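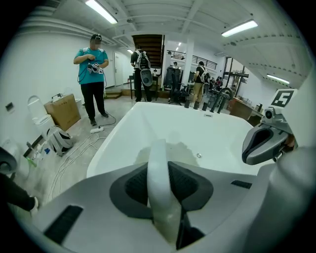
Bathtub

A bathtub, also called a bath or tub, is a large fixed container for holding water in which a person may wash or soak. It is among the largest fixtures in a residential bathroom and is usually installed along with a toilet and a washbasin. Bathtubs are made in many shapes and materials, and most are supplied with hot and cold water through a faucet and emptied through a drain in the floor of the tub.

Parts

The upper edge of a bathtub is called the rim. On built-in models the rim may be widened into a deck, which gives the bather a place to sit and can carry the faucet and its controls. Below the rim, the inner walls slope toward the floor of the tub. The slope at one or both ends supports the back of a reclining bather. A tub with a slope at each end is described as double-ended and generally has its drain near the middle.

The drain is a round opening, commonly fitted with a metal collar and closed by a plug or a pop-up stopper. The floor of the tub is pitched slightly toward it. Where the pitch is too small, or where the tub has been set out of level, a shallow pool of water may remain after emptying.

The overflow is a second opening placed high on the inner wall. It carries water to the waste pipe before it can reach the rim. Older tubs have a round overflow covered by a perforated plate, while many later designs use a narrow rectangular slot.

Faucets and controls

Faucets may be mounted on the wall, on the floor beside the tub, or on the deck. Deck-mounted sets consist of a spout and one or more separate controls, arranged in a line along the rim. A set may also include a diverter, which sends water to a hand shower.

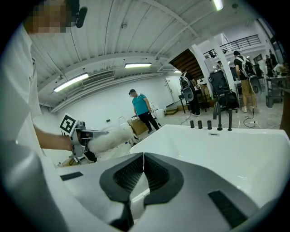 Black and other dark finishes became a common alternative to chrome in such sets. They contrast strongly with a white tub and show mineral deposits more readily in areas with hard water. Manufacturers generally advise against abrasive cleaners on these finishes. In his handbook Fixtures of the House, Anatole Renaud recommends that deck-mounted controls be placed within reach of a person standing outside the tub, so that the water can be run and tested before bathing.

Materials

Enameled cast iron was long the standard material for bathtubs. It holds heat well and resists scratching, but its weight can require a reinforced floor. Enameled steel is lighter and cheaper and may chip if struck. Acrylic, the material most often used in newer homes, is warm to the touch and easily molded into curved forms. Stone, copper, and wood are used in smaller numbers.

The weight of the water must also be considered. A large soaking tub may hold up to 400 liters, and the load on the floor then includes the water, the bather, and the tub itself. Shiuli Roy, in a survey of older apartment buildings in the Kennedy district, found that cast-iron tubs had been removed from 70 of the 89 upper-floor bathrooms she studied, in most cases during the replacement of pipes.

Placement

A bathtub may be set into an alcove, fitted into a corner, or left freestanding. Freestanding tubs need clear floor on at least one long side for entry and cleaning. The Vernholm guide to bathroom planning calls for 600 millimeters of open floor along the side used for entry and advises that the toilet be placed against a separate wall where the room allows it.

Cleaning and care

Routine cleaning consists of rinsing the walls and floor after use and wiping the rim, where water collects around the base of the faucet. A soft cloth or sponge is suitable for most surfaces. Soap film is removed with a mild detergent, and lime scale with a weak acid such as diluted vinegar, although vinegar should be kept off natural stone and some enamels. Dust on a seldom-used tub is best lifted dry before any water is added. Hair should be cleared from the drain regularly, and the overflow opening, which is often overlooked, may be cleaned with a small bottle brush.

See also

Faucet
Shower
Washbasin
Water heating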